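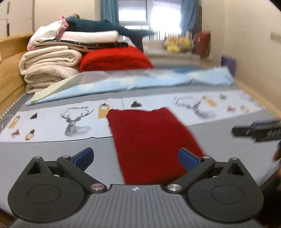

Bed with a grey mattress.

I have been going to bed at nine with a book for most of February and I want to tell everyone about it!

Some background. I used to be a huge reader. As a kid I read on the bus, at the dinner table, in the bath (sorry, library). Then somewhere in my thirties it dried up. I still bought books, and I still said "oh, I've been meaning to read that" at parties, but what I did at night was lie there with my phone until my arm went numb. Last year I finished 3 books, and one of them was mostly photographs of bridges.

What changed was a Tuesday when the internet went out on our whole street at dinnertime. I went upstairs early, grumbling, and picked up a paperback that had been under the lamp so long it had a ring on the cover from a mug. It was Iltesari, the one Poppy Hollis has been pushing on me since we worked together. I read 11 chapters. They're short chapters, but still! I had forgotten that feeling where you look up and the room seems slightly wrong because you've been somewhere else for two hours.

The internet was back by morning and I went up at nine again anyway.

If you haven't read Iltesari, it's about two sisters who run a ferry across a lake that is slowly drying up, and every year the crossing gets a little shorter and the sisters get along a little worse. There's a long part in the middle about rope that I would have skipped at any other time of day. In bed, with nowhere to be, I read every word about the rope. I loved the rope. I told my husband about the rope and he was very nice about it.

After that I went to Dimitrov, the used bookstore behind the post office, and came home with 5 more. The owner's system is that fiction is by author until the shelf runs out and then it carries on in a pile on the floor, so you have to crouch for anyone past R. I found a mystery by Milovan Delić that way, and a big fat family story with the back cover missing, so I started it with no idea what it was about. Highly recommend doing that at least once. I spent fifty pages thinking the grandfather was going to turn out to be a spy. He sells shoes.

Not everything has worked. Driven, by Clodagh Brennan, is a very good book to read at lunch and a terrible book to read at 9:30 at night. It's a memoir about long-distance trucking and it is so tense that I sat straight up for the whole chapter about the mountain pass and then lay awake listening to my own heart. I've moved it downstairs. Cookbooks, on the other hand, are wonderful in bed, especially the chatty kind where the author goes on for a page about her aunt before you get to the onions.

A few things I've worked out, in case you want to try it:

Hardcovers over a certain weight are out. I dropped a 1,000 page history of salt on my face and have the mark to prove it.

The lamp matters more than the pillow. Mine used to shine right in my eyes, so I moved it to the shelf behind my head and now it falls on the page and pretty much nowhere else.

I don't set a goal. I tried "one book a week" for a few days and started picking the thin ones, and it felt like homework. Some nights I read four pages and I'm gone, and the next night I have to go back and read the same four because I have no memory of them. Fine by me.

The phone stays in the kitchen. I know, everybody says this. It took me a few tries – the first night I went down twice to check the weather, which I could have done by looking out of the window.

I'm also sleeping better, or I think I am, but I don't want to make this into a health thing. I would keep doing it if I slept exactly the same. It's just so nice to have a part of the day I look forward to from breakfast on.

Next up is the Lumturie Matić story collection, which has a blurb on the front calling it "unhurried," and I have two nights left of the shoe family first. If you have a favorite bedtime book, please leave it in the comments! Nothing with mountain passes.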